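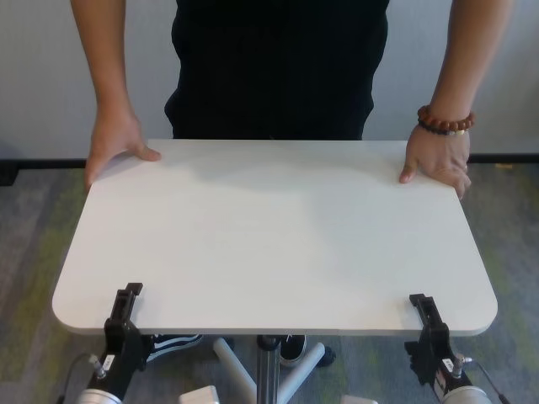

Photo: Brynhildur Ravn

From: Brynhildur Frandsen
To: Sirthorpe hall list
Subject: Re: Moving the white tables, and the wobbly ones

Thanks for this. I've left your message in below and answered in between, as there were several things in it and some of them have come up before.

> I was in for the February sale and we had to shift most of the white
> tables into the side room. A few of them wobble now. I don't think they
> all did before. Is there a proper way of carrying them? We were taking
> them by the top, one person at each end, and the foot kept swinging
> into people's shins.

The ones you mean are the Edura tables, the white rectangular ones with a single metal column and a star foot. We have 18 of them. They came from Bergmann when the reading room closed, and no instructions came with them, so what follows is what we have worked out by using them.

Taking the top at both ends is fine for turning a table round or moving it across the room. For going through the door to the side room, I would tip it first. One person stands at the long side with a hand near each back corner, the other takes the opposite edge, and the table goes over slowly until the column is low enough for someone to get a hand on it. After that one of you carries the foot end and the other carries the top. The foot goes through the door first. Turn the star so that one leg points straight up, or two of them will catch on the frame at the same time.

Please don't let the whole weight come down on one leg when you set it back. I think that is where most of the wobble comes from. Put two legs on the floor, then let the rest follow.

> Also one of them leans. You put a cup on it and the tea sits at an
> angle.

There are two different faults and they feel much the same when you lean on the table. The first is the foot, where a castor has gone missing from under one of the legs. Look underneath before you do anything else. The spare castors are in the tin on the shelf over the sink, and they push in by hand. If one won't stay in, put a turn of tape round the stem.

The second is the fixing under the top. There is a plate with four screws, and they work loose when the table is dragged by its edge. Hold the column with one hand and rock the top with the other. If the top moves and the column doesn't, it is the screws. If everything moves together, go back and look at the foot again. 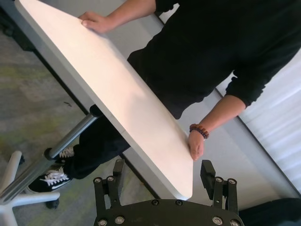 Can the screws be tightened with the table standing up?

They can, but you will be lying on the floor to do it. Two people and a tilted table is easier: one holds the top steady by its edges and the other works from the underside with the long screwdriver.

Go round the four screws a little at a time and stop when they are snug. The tops are only board inside, and if you keep turning, the thread goes and the screw just spins. That has happened on three of them already. I filled the holes with glue and matchsticks, left them overnight and put the same screws back, and they have held so far. Bergmann did offer us a bigger plate, but it meant drilling new holes in every top and I didn't want to start on that in the winter.

> What should we be cleaning them with? There was a ring on one that
> wouldn't come off with washing-up liquid.

A damp cloth for everyday. For rings and pen marks use the Pleltine cream, a very small amount on a soft cloth, then wipe again with plain water. It is the tub with the green lid in the cleaning cupboard. Don't use the scourers. Somebody did, on the table by the radiator, and that patch now picks up every bit of dirt going. The surface is matt to begin with, and once it has been scratched it stays grey however much you wash it.
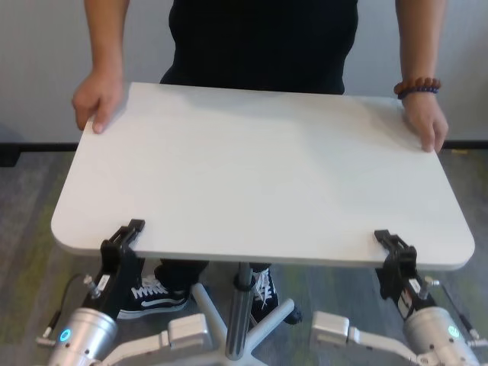
The underside wants a wipe as well, once in a while. Chewing gum mostly, after the holiday club. A blunt butter knife gets it off if you go gently, and the collar at the top of the column collects dust that a dry paintbrush will shift.

> Last thing. Could they be stored on end against the wall? It would
> give us a lot more room for the sale.

I have gone back and forth on this. Stood up on the long edge with the foot out to the side, they take less floor than you would think, but they are not steady like that, and I wouldn't leave them that way with children in the building. If you only need the space for an afternoon, nest them in pairs, with the second table turned round so that its legs go between the legs of the first. You will get nine pairs along the back wall if the piano is moved up.

If they are going away for longer, take the tops off. It sounds like a lot of work but with the right screwdriver each table takes a few minutes. Put a strip of masking tape on the top and another on the column and write the same number on both, as the holes don't all match from one to the next. The screws go in an envelope taped to the underside.
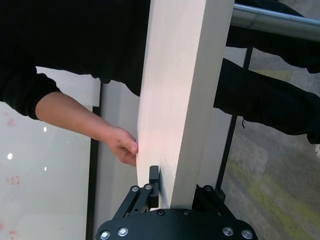
A loose top is an awkward thing to hold upright. It is heavier than it looks, and there is nothing to grip except the edge. Keep one hand well down the side and don't try to carry it under one arm. Lean them face to face with an old sheet in between, and leave a gap of 100 mm at the bottom so they can't slide back on themselves. I would put no more than six in a stack.

I asked Bergmann for a price on a trolley and it was a little over 200, before delivery. If anyone wants to take that up at the next meeting I can send the sheet round. I don't mind either way, I only move them four or five times a year.

The leaning one is still by the kitchen hatch. I'll be in from 2 until teatime on sale day to look at it, and if anyone can spare ten minutes to hold the other end I'd be glad of it. Could whoever has the long screwdriver please put it back in the tin before then.

Brynhildur F.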